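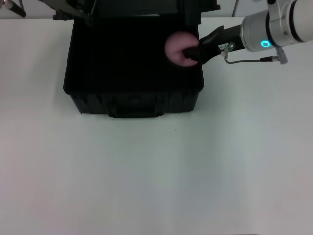 Black plastic case with the lid up, on a white table.

Cluner case notes: README

Version of November 4, 2025
Kept by Orsolya Pálfi and Tibor Veres

What this is

A table of test results and owner reports on hard plastic carrying cases, with the notes we wrote while compiling it. There are 266 rows. Each row is one case on one occasion: either one of our own tests or a report somebody sent in. A case that was tested twice has two rows, so please don't quote 266 as the number of cases. People have already done this with the March version.

We started because Tibor lost a sound recorder and two good microphones to a puddle in the back of a van, inside a case sold as waterproof. The shop said he must have shut it badly. Maybe he did. We wanted to know how often cases sold with that word let water in when they are shut by an ordinary person in a hurry, and we couldn't find figures that didn't come from someone selling cases.

We still can't say with much confidence. Please read the section on what the table can't tell you before using any of it.

Files

cases.csv: the main table
reports.txt: owner reports as received, with names and addresses taken out
method.txt: how we ran the soak, drop and dust tests
changes.txt: what was altered between versions and who altered it

There are no maker names in cases.csv. We had them in the first version and took them out after long arguments. Most makers are represented by one or two cases, often second-hand, and a bad result from a ten-year-old case with a flat seal says very little about what the same firm sells now. Higinio Arellano disagreed with this and his objection is in changes.txt. He thinks a table with no names is no use to a buyer. He may well be right, but it's what we can defend.

Columns

id: a number, nothing more. Gaps are rows we withdrew.
source: "own" or "report".
age: in years, as told to us. Blank where the owner was guessing.
seal: the state of the rubber seal, one of good, flattened, torn, missing. Judged by eye by whoever had the case in hand. Ottó and Soo-ah marked the same batch separately and disagreed often enough over good and flattened that I would merge the two.
latches: number of latches.
valve: yes, no, or unknown.
test: soak, drop, dust, or none.
depth_cm: soak tests only.
minutes: soak tests only.
result: dry, damp, wet. See below, this column causes the most trouble.
claim: the wording on the label or in the advert, shortened.
notes: free text. Uneven. Some of it is in Hungarian and hasn't been translated.

How the soak test was done

A dry paper towel went into the case, the case was shut and weighted, and it went to the bottom of the water trough at the Gostbridge workshop. The usual soak was 30 minutes at 40 cm. Afterwards the outside was wiped down and the case opened. If the towel was unmarked the result was dry. If it had spots, damp. If there was any water you could tip out, wet.

I have doubts about this. Wiping the outside is fiddly, and water held in the channel around the lid will drip inwards as soon as you open it, whatever the seal did. We only noticed after the first batch of 22 tests, and those rows carry the word "early" in the notes. I would leave them out. Ottó Bozsik, who ran most of them, would keep them in, on the grounds that anyone opening a wet case in real life gets the same drips on their camera. You can filter them either way.

The weighting is another weak point. A full case sinks or nearly sinks and an empty one fights to come up, so we strapped the empties to a paving slab. The strap presses the lid down on the seal. That must help. How much it helps we never measured.

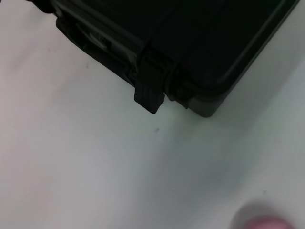
Front corner of a hard-shell case, showing the ridges and channels in the moulding.

Drop and dust tests

The drop tests were done on the concrete floor at Zallbridge and I wouldn't lean on them. We let each case fall once, flat, and then looked for cracks and tried the latches. Real cases land on corners. Once you try dropping a case on its corner you find it lands differently every time, and we had no patience or money for a proper rig.

The dust tests are worse. They amount to leaving cases in a joinery shop and looking inside afterwards. Soo-ah Bae has written them up fairly in method.txt, including the week when one lid turned out to have been open throughout. That row has been withdrawn.

What the labels say

The claim column is the part I trust most, as it only records words. "Waterproof", "watertight", "water resistant", "weatherproof" and "all-weather" turn up on cases that look very much alike, and we found no pattern between the word and the result. A code for water and dust protection is worth more than any of these words, but only if you know what was tested. The code applies to a new case, shut properly, in clean water. It makes no promise about a seal with a bit of grit on it. Several of the adverts we copied gave a code that didn't match the label on the case when it arrived. These have "mismatch" in the notes.

"Military grade" appears in the claim column too. We asked sellers what it meant and had no answer we could use.

What the table can't tell you

It can't tell you which case to buy.

It can't tell you how often cases leak. The reports come from people who wrote to us, and people write when something has gone wrong. Roughly half the rows are reports, so any leak rate worked out over the whole table will be far too high. Please use source = own if you must work one out, and then remember that our own cases were mostly borrowed from friends and were not new.

It says nothing on salt water, heat or air travel. The valve column is there because people asked for it. We have no test that would show whether a valve does any good.

There is a view, put to us with some force by a man at the Fülöp repair fair, that seals should be greased every year. Others say grease attracts grit and makes things worse. Both camps quoted us as support after the March version. The table has no column for grease.

Known errors

Rows where minutes is 0 are missing values entered wrongly, not very short soaks.
Some depths were written down in inches and converted later. These end in odd decimals and I'm not sure all of them were caught.
Where latches is 1, check the notes. At least one person counted the handle.

Using and correcting it

Copy it, change it, print it, as long as you say where it came from and keep this file with it. If you find a mistake, send the row id and what you think it should say to Tibor. Photographs of a flattened seal are welcome, but a photograph alone won't get a result changed. Reports from people who sell cases are accepted and marked "trade" in the notes.

The next thing on the list is repeating the soak test without the strap, using cases filled with bagged sand. Tibor has the sand.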